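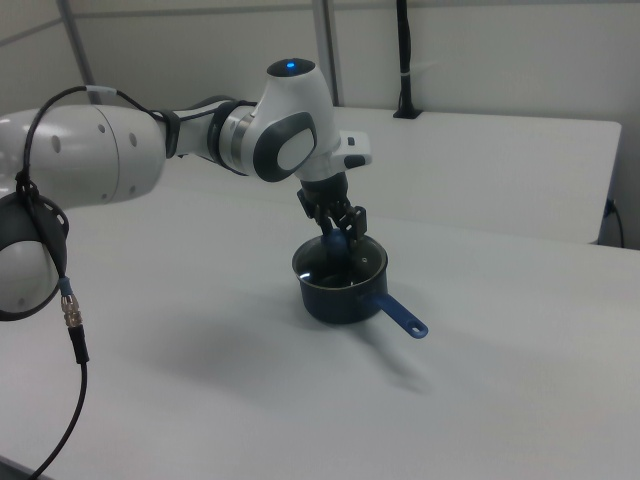 A dark blue saucepan and its glass lid.

Looking after glass lids
By Leen Mahasneh

A clear lid lets you check on rice or soup without letting the steam out. It needs a little more care than a metal one.

Warm it slowly. Don't put a lid straight from the refrigerator onto a boiling pan, and never set a hot one down on a wet counter. A folded dish towel is the best place for it.

Tighten the knob. Most knobs are held by a single screw on the underside of the glass. Turn it by hand with a screwdriver until the knob stops moving, then leave it alone. Too much force can crack the glass around the hole.

Clear the cloudy film. Mix equal parts white vinegar and warm water, lay the lid in it upside down, and wait 60 minutes. Rub with a soft sponge and rinse. Steel wool leaves scratches, and scratched glass breaks more easily.

Clean under the rim. On lids with a metal band, grease collects where the band meets the glass. An old toothbrush and a drop of dish soap will reach it. Stand the lid on edge to dry so water can run out.

Store it upside down on its own pan, with a paper towel between the two. The knob sits inside the pan and you can stack another on top. Samira Obeidat wrote in to say she keeps hers in a file rack inside the cupboard door, and that works well for flat lids.

Throw out any lid with a chip or a crack, even a small one. Replacement knobs are sold at most hardware stores. Take the old screw along to match the size.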